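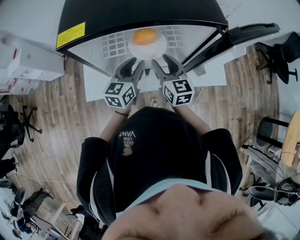
El huevo frito, en el aparato negro abierto.

Acta de la reunión de la Asociación de Familias en Duelo de Jerville, marzo

Empezamos a las 18:30 y me tocó a mí otra vez tomar notas, así que perdonad el tono (ya sabéis que escribo como hablo). Se aprobó el acta anterior sin cambios, salvo una errata mía en el nombre de la calle Gourlay.

Libro de recuerdos. ¡Ya tenemos 503 esquelas recogidas! Las más antiguas vienen del periódico Trena y hay varias que apenas se leen. Propuse transcribirlas a mano y se aceptó, aunque me temo que me va a caer buena parte del trabajo. Quedamos en respetar el texto tal como lo escribió cada familia, con sus apodos y todo. Si alguien quiere añadir una foto o corregir una fecha, que nos lo haga llegar antes de mayo.

Imprenta. Kinov nos pide 300 euros por adelantado para una tirada de 200 ejemplares. Hubo un rato largo de debate sobre la tapa, blanda o dura, y al final salió la blanda por 3 votos de diferencia. Yo voté dura, que conste.

Acto de homenaje. Será en la sala grande de Gourlay, a las 12:00. Se leerán los nombres por orden alfabético y habrá música de cuerda, todavía por confirmar. Quien quiera leer unas palabras sobre su familiar puede hacerlo, dos minutos cada uno, y por favor traedlas escritas, que luego nos emocionamos y se nos va el hilo.

Ruegos y preguntas. Se pidió más luz en la entrada y un sitio donde dejar los abrigos. Queda pendiente preguntar por la llave del archivo.

Terminamos a las 20:10. La próxima reunión, en abril, a la misma hora.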